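Wolamside Makers Forum > Builds > Arms and grippers

Thread: Bin picking in the shared workshop, gripper misses near the walls

imard_k
Posts: 40

Hello all. I write here for the first time about my build, please excuse my English, I try to be careful with it.

We have in our shared workshop a used KUKA arm on the big table. My goal is simple to say: the arm takes mixed things out of a metal bin, one after another, and puts them in a box. I started in October. In the middle of the bin it goes well enough, but close to the walls the fingers stop too high or they close on air.

The arm controller is fine, I think. The gripper is my own work, two fingers, air driven. The depth camera looks from above. From the last 700 tries I kept a log, and most of the failed ones are near a wall or with something shiny.

Has somebody solved this without buying a better camera?

bright_side
Moderator

Welcome. What is the bin made of? If it is bare metal, I would look there first. Depth cameras do not like bare metal. You get the reflection of the object as if it was a second object inside the wall.

imard_k

It is gray metal, yes, with sloping sides. One part is scraped dark, other parts are more smooth. I did not think about the reflection. I will look at the point cloud tonight.

Cameron Whitelaw

I don't agree that the camera is the first thing to check. I had nearly the same problem and it was the collision margin. The planner puts a safe zone along each wall and then there is no legal pose left for the fingers. So the arm chooses the nearest legal one and stops too high. What is your margin?

imard_k

It is 40 mm. I took it from the tutorial and never changed it.

Cameron Whitelaw

Then I would bet on this. 40 mm on each side in a bin with sloping walls is a lot. Try half.

bright_side
Moderator

Half of the margin with a home made gripper is how you bend a finger. Please do it at low speed and with the pendant in your hand. And I still think that the metal is making at least a part of the trouble. Paint the inside matt, or put a mat in it.

Cameron Whitelaw

A mat makes other problems. The thin objects sink in and the fingers catch the edge of it. I tried it with rubber, it was out again after one evening.

rullilness

Which objects do you use? People always test with wooden cubes and then they are surprised.

imard_k

No cubes! I collected what we had at home and in the workshop. A scrub brush, a crushed Pepsi can, a hand drum rattle in green, a small toy vehicle, one round red thing like a fruit, and some small shiny things. The bin is held with spring clamps, because before it moved when the finger touched the wall. On the wood I marked with blue tape, so I can put things back after somebody else used the table.

I have now done both tests, as you proposed. First I looked at the cloud. bright_side is right, close to the far wall there is a kind of ghost, a cluster of points behind the metal where nothing can be. Second, I changed the margin to 20 mm, at slow speed. Cameron is also right, now the planner finds poses which it refused before.

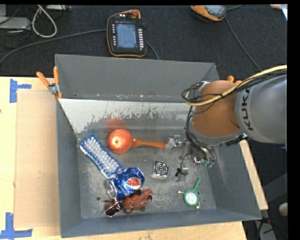
With the two changes together (I filter all points that lie outside of the bin model) the log looks better. Out of the last 40 tries only 3 failed, and all of them were with the can. I want to repeat it with more tries before I believe the number. My cable for the fingers is also not nice yet, I must make it shorter.

Cameron Whitelaw

Good numbers, but you changed two things at the same time, so you don't know which one helped. Put the margin back to 40 and leave only the filter on.

imard_k

This is true. I was impatient. I will do the test with filter only, and after it with margin only, same objects.

Isla Ngata

For the can: are you choosing the grasp from the center of the cluster? A crushed can has its center in a stupid place. I choose the flattest patch that is wider than my finger tip. It is slower but it drops less. There is a small script in my thread about sorting bottle caps, you can take it.

rullilness

I would not go slower for one can. Let it fail and try again, the second pick usually comes from another angle.

Isla Ngata

If the try again is fast, okay. Mine needs so long for a new scan that a failed pick costs more than the better planning.

imard_k

My scan is quick, but I will read your script anyway, thank you. I write again when the two tests are finished. Does somebody know if finger tips from soft silicone survive the scratching on a metal floor? Mine have already marks.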